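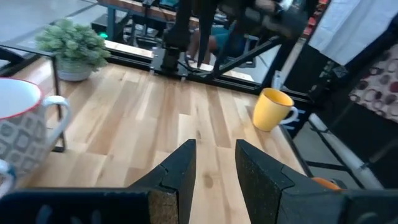 Mugs out on the plank table, the fluffy little plant keeping them company.

I have a new favorite mug, and it is yellow! Bright mustard yellow with a white handle, and I smile every time I reach for it. I found it at the flea market in Hadberg, on a blanket full of odd saucers, and paid 50 cents for it.

The big one with the gray and white pattern is my soup mug. I love that thin red line on the rim — it makes plain tomato soup feel like a proper lunch. I filled it with a measuring cup last night (yes, this is how I spend my evenings) and it takes 420 ml with room left for stirring. My old Pliketti mug held 435, but that one lost its handle on the move from Urkow and now it has pencils in it.

And the table! I still can't get over the table. All those long pale planks and the knots, and the black metal around it. I wipe it down with barely damp cloths and try to remember coasters. I want to oil it in September, when the windows can still stay open all day, so if you have an oil you like that doesn't turn blond wood orange, please tell me.

The plant came from Halonen, the garden place past the bridge. The label fell out in the bag so I have no clue what it is. Some kind of succulent? A fern? It's so soft looking, and such a pale green. I'm going back for a second one.

2020-06-16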